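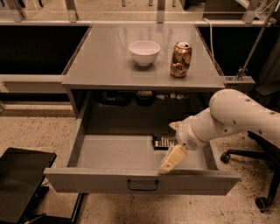
에프라인 베나비데스는 데이터베이스 마이그레이션이 실패하는 이유의 대부분이 SQL 바깥에 있다고 했다. 스키마 변경 구문 자체는 대개 맞게 쓰여 있고, 문제는 그것이 언제 실행되는지, 그때 어떤 버전의 애플리케이션이 떠 있는지를 팀이 모른다는 데 있다는 것이다.

베나비데스는 예약 관리 서비스 트라마나노의 백엔드를 맡고 있다. 인터뷰에는 같은 팀의 마르기트 팝도 함께했다. 두 사람은 지난 10월부터 운영 중인 PostgreSQL 데이터베이스를 멈추지 않고 스키마를 바꾸는 방식으로 작업 절차를 옮겨 왔다. 이야기는 화상 통화로 나눴고, 통화는 45분 걸렸다.

트라마나노는 그전까지 점검 시간을 공지하고 서비스를 내린 뒤 마이그레이션을 돌렸다. 고객이 한 나라에만 있을 때는 그 방식으로 충분했다. 새벽에 내리고 아침 전에 올리면 됐다. 그런데 시간대가 다른 지역의 숙박업체가 들어오면서 내려도 되는 시간이 사라졌다.

"처음에는 점검 시간을 줄이려고 했습니다. 인덱스 생성을 빠르게 하고, 작은 변경은 묶어서 한 번에 하고요. 그런데 묶으면 묶을수록 되돌리기가 어려워졌어요." 팝의 말이다.

절차를 바꾸게 된 계기는 컬럼 이름 변경이었다. 예약 테이블의 컬럼 하나를 더 정확한 이름으로 고치는 작업이었고, 코드 리뷰에서도 별다른 의견이 없었다. 배포가 시작되자 마이그레이션이 먼저 실행됐고, 아직 교체되지 않은 서버들은 없어진 컬럼을 계속 조회했다. 오류는 4분 동안 이어졌다.

"롤링 배포를 쓰면 두 버전의 코드가 같이 떠 있는 시간이 반드시 있습니다. 다들 아는 내용인데, 마이그레이션 파일을 쓸 때는 그 생각을 안 해요. 로컬에서는 서버가 하나니까요." 베나비데스는 그 뒤로 마이그레이션 파일을 리뷰할 때 이전 버전의 코드를 옆에 띄워 놓고 읽는다고 했다.

지금은 컬럼 이름을 바꾸는 일이 배포 한 번으로 끝나지 않는다. 먼저 새 컬럼을 추가한다. 다음 배포에서 애플리케이션이 두 컬럼에 모두 쓰게 하고, 기존 행은 백그라운드 작업으로 채운다. 값이 일치하는지 확인하면 읽는 쪽을 새 컬럼으로 옮긴다. 그다음 옛 컬럼에 쓰는 코드를 지우고, 마지막에 컬럼을 삭제한다. 전부 세면 배포가 5번이다.

번거롭지 않으냐고 묻자 팝은 번거롭다고 답했다. "그래서 이름 변경 요청이 많이 줄었습니다. 꼭 필요한 것만 올라와요. 모델에서 별칭으로 해결되는 건 그렇게 합니다."

기존 행을 채우는 작업에서도 한 번 고생을 했다. 처음 작성한 스크립트는 테이블 전체를 하나의 트랜잭션으로 갱신했다. 스테이징에서는 금방 끝났지만 운영에서는 잠긴 행 때문에 예약 수정 요청이 밀리기 시작했고, 결국 작업을 중단했다. 지금은 기본 키 범위로 잘라 작은 단위로 커밋하고, 단위 사이에 짧게 쉰다. 복제 지연이 기준을 넘으면 작업이 스스로 멈춘다. 이 부분은 팀이 곤달이라고 부르는 내부 도구가 맡는다.

곤달은 팝이 만들기 시작했다. 원래는 백필 작업의 진행 상황을 보여 주는 명령줄 스크립트였고, 나중에 일시 정지와 재개 기능이 붙었다. 어디까지 처리했는지를 별도 테이블에 기록하기 때문에 중간에 프로세스가 죽어도 이어서 돌릴 수 있다. 공개할 계획이 있는지 물었더니 당장은 없다고 했다. "우리 테이블 구조를 전제로 한 코드가 너무 많아요. 떼어 내려면 새로 쓰는 편이 빠릅니다."

잠금 이야기는 인터뷰 내내 여러 번 나왔다. 베나비데스가 특히 강조한 것은 lock_timeout 설정이다. 컬럼 추가처럼 순식간에 끝나는 변경도 테이블에 강한 잠금을 요구한다. 앞에서 오래 걸리는 조회가 돌고 있으면 ALTER TABLE은 그 조회를 기다리고, 뒤에 들어온 요청은 다시 ALTER TABLE을 기다린다. 변경 자체는 시작도 못 했는데 서비스는 멈춘 것처럼 보인다.

"우리는 마이그레이션 세션의 잠금 대기를 3초로 묶었습니다. 못 얻으면 실패시키고 나중에 다시 시도합니다. 실패하는 게 정상이라고 생각해야 합니다." 재시도는 배포 스크립트가 처리하고, 계속 실패하면 담당자에게 알림이 간다. 담당자는 대개 오래 도는 조회부터 찾는다. 통계용 쿼리가 원인인 경우가 많았다고 한다.

인덱스는 CONCURRENTLY 옵션으로 만든다. 이 옵션은 트랜잭션 안에서 쓸 수 없어서 마이그레이션 프레임워크의 기본 동작과 부딪히고, 도중에 실패하면 유효하지 않은 인덱스가 남는다. 팀은 인덱스 생성을 별도 파일로 분리하는 규칙을 정했고, 남은 인덱스가 있는지 배포 후에 검사한다. NOT NULL 제약은 CHECK 제약을 NOT VALID로 먼저 걸고 나중에 검증하는 순서를 따른다.

이런 규칙을 사람이 전부 기억할 수는 없어서 CI에 검사 단계를 넣었다. 위험한 구문이 보이면 빌드가 실패하고, 예외로 통과시키려면 파일 안에 이유를 적어야 한다. 초기에는 검사가 지나치게 엄격해서 방금 만든 빈 테이블에 인덱스를 거는 것까지 막았다. 불만이 쌓인 뒤에 같은 파일에서 생성한 테이블은 검사 대상에서 뺐다.

되돌리기에 대해서는 두 사람의 의견이 조금 달랐다. 베나비데스는 운영에서 down 마이그레이션을 실행하지 않는 편이 낫다고 본다. 단계마다 이전 코드와 호환되면 애플리케이션만 되돌리면 되고, 스키마는 그대로 둬도 된다는 설명이다. 팝은 그래도 down을 작성하게 하는 쪽이다. 개발 환경에서 브랜치를 오갈 때 쓰이고, 작성하다 보면 변경이 생각보다 크다는 것을 깨닫는 일이 있다고 했다. 현재 규칙은 팝의 의견대로 작성은 하되 운영에서는 쓰지 않는 것이다.

아직 해결하지 못한 문제도 있다. 컬럼 삭제가 자꾸 뒤로 밀린다. 앞 단계가 끝나면 기능은 이미 동작하고, 마지막 정리는 급하지 않으니 다음 작업에 밀려난다. 팝은 최근 남아 있는 옛 컬럼의 목록을 뽑아 팀 게시판에 올렸다. 일부는 무엇을 위해 추가했는지 기록을 뒤져야 했다.

다음 과제는 예약 테이블의 기본 키를 bigint로 바꾸는 일이다. 외래 키로 연결된 테이블이 많아 지금까지의 변경 중 가장 오래 걸릴 것으로 두 사람은 보고 있다. 베나비데스는 운영 데이터의 복사본으로 먼저 리허설을 하고, 그 결과를 본 뒤에 일정을 정하겠다고 했다.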